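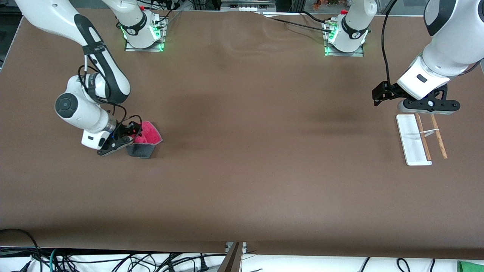 Packed lunch cutlery: pouch or hard case?

Forum: Kitchen and Packing > Lunch gear
3,813 views

tostside_mel
May 5, 2018
I carry chopsticks to work and can't settle on how to store them. At the moment I have a pouch, pink and fuzzy on the upper part and dark gray below, plus a narrow white tray with a raised rim. The chopsticks are light brown wood. I lay them in the tray, then the tray is supposed to go in the pouch. It's one more thing to wash and I'm thinking of dropping it. What do other people do?

kocabas44
Drop the pouch, keep the tray. Fabric next to something you eat with is a bad idea. That fuzzy part will shed on the tips and you'll be picking pink lint out of your rice.

Lunddale Pete
I'd do the opposite. An open tray does nothing once it's in a bag. The sticks slide out the first time you go up a flight of stairs. A pouch at least closes. Wash it with the dish towels.

kocabas44
A pouch that gets washed once a month, you mean.

Lunddale Pete
Mine goes in every laundry load. Takes no effort.

birute_t
I sew these for a craft table and have made more than 100 of them. A few notes.

Fuzzy fabric is fine on the outside. Inside you want plain cotton, and you want it to turn out completely so you can shake the crumbs from the corners. Mel, fold the top all the way back and look at the seam. If the fuzzy fabric continues inside, sew in a liner. Cut it 2 inches longer than the chopsticks.

Let the wood dry overnight before it goes in anything. Damp chopsticks in a closed pouch will smell by the end of the week.

Birutė Tamošiūnaitė

tostside_mel
Thanks. I'll check the lining tonight. The drying part may be my problem, I usually rinse them at the office sink and put them straight back.

gidia_fan
Wrap them in a paper towel after lunch and do the proper wash at home. I've done it that way for years with the same pair.

kocabas44
Or get a case with a lid. Gidia used to have a long one with a sliding top. Wipe it out and you're done.

gidia_fan
I had that one. The lid rattled the whole bus ride and it cracked at the corner. I went back to cloth.

Lunddale Pete
If you keep the tray, use it on your desk as a rest. It keeps the tips off the table. It doesn't need to travel.

tostside_mel
That could work. Tray stays in my desk drawer, chopsticks go back and forth in the pouch. I'll try it for the rest of May.

kocabas44
Still say lint.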